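Edia breakfast set for children
Placemat, plate and mug, from Vekarach

Bright, cheerful and a joy to lay out! The yellow mat is printed with little cartoon vehicles, and the round plate is a lovely dark teal with a glossy finish.

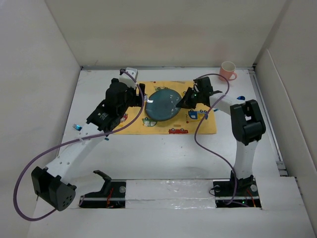
The placemat
Cars and a truck in red, green and blue, so there's plenty to chat about over toast. We love how the yellow

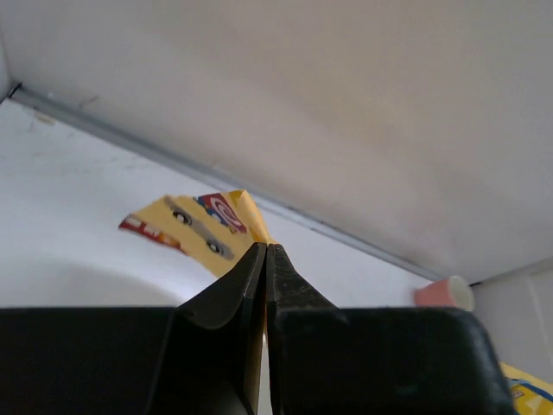
lifts a plain white table, even on a grey March morning.

The mug
Pink outside, pale inside, with a good curved handle. Holds 300 ml.

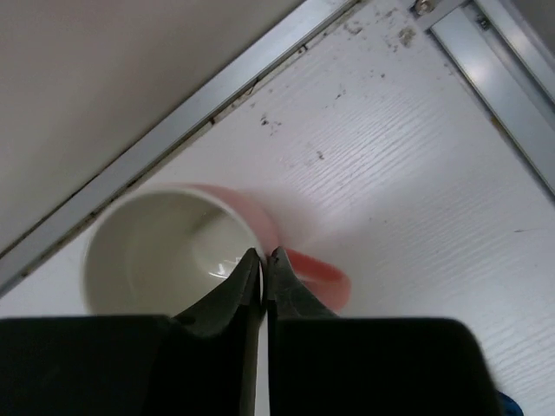 Edia mug in pink

Mug and plate are also sold singly.
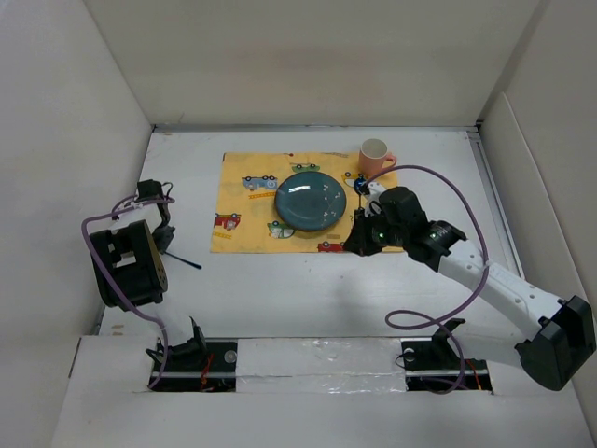
Delivery
Sent from Drokdale within 2 days.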